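Every spring somebody at Indby tells me square foot gardening saves work. I doubt it.
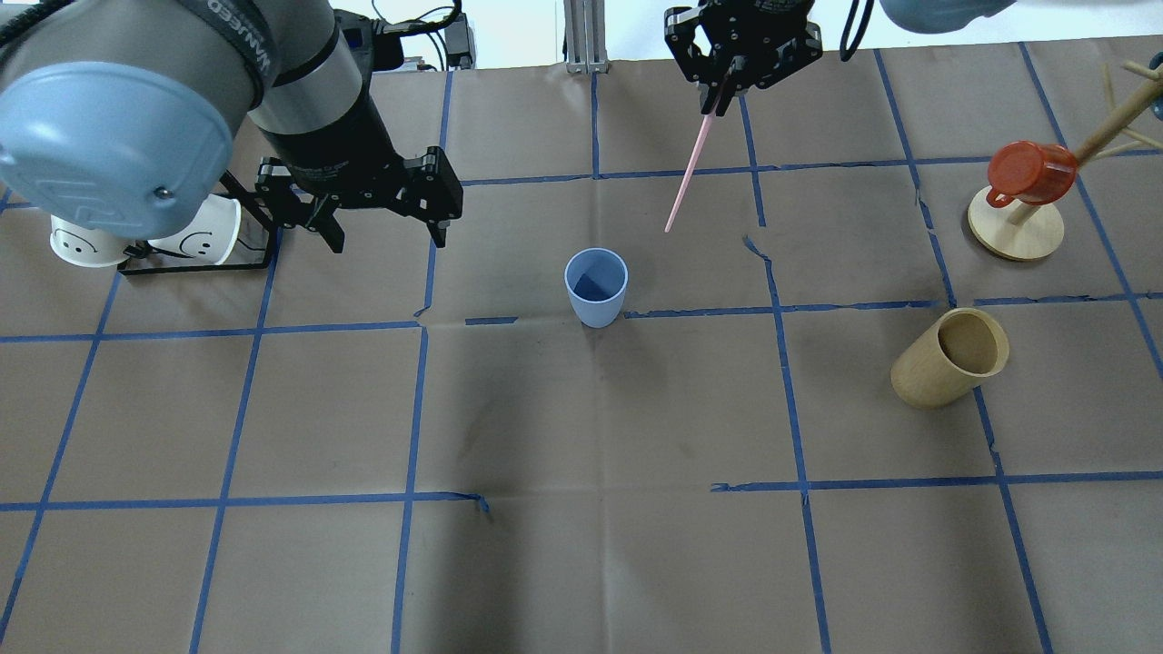
Does it save water? Only if you water by hand, and I don't.

My plot got 74 lettuces last year and the slugs got most of them.

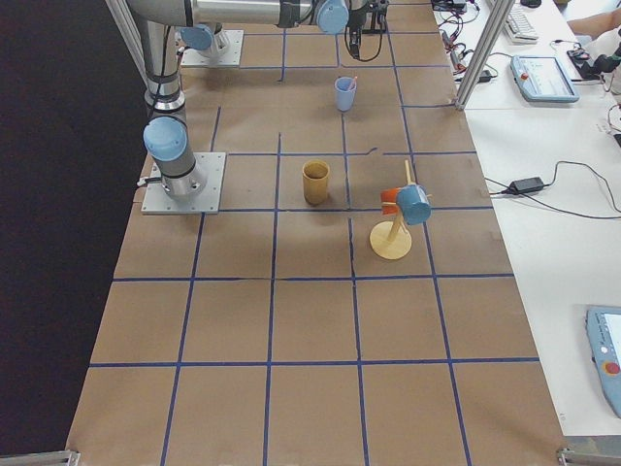 Carrots don't care about neat squares. Ermira Berisha swears by hers, measured to the inch. Mine wander like the blue tape lines on that brown paper, and taste fine. 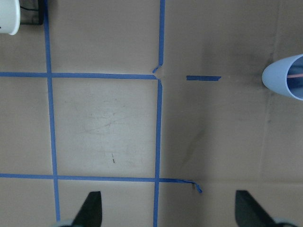
Blue tape, more or less square.

Then there's the price of the kit, $319 from Toft. 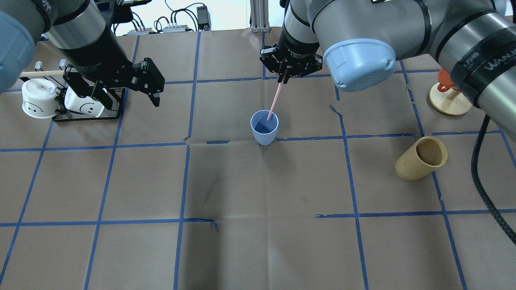

Would I buy one? Maybe used, in October.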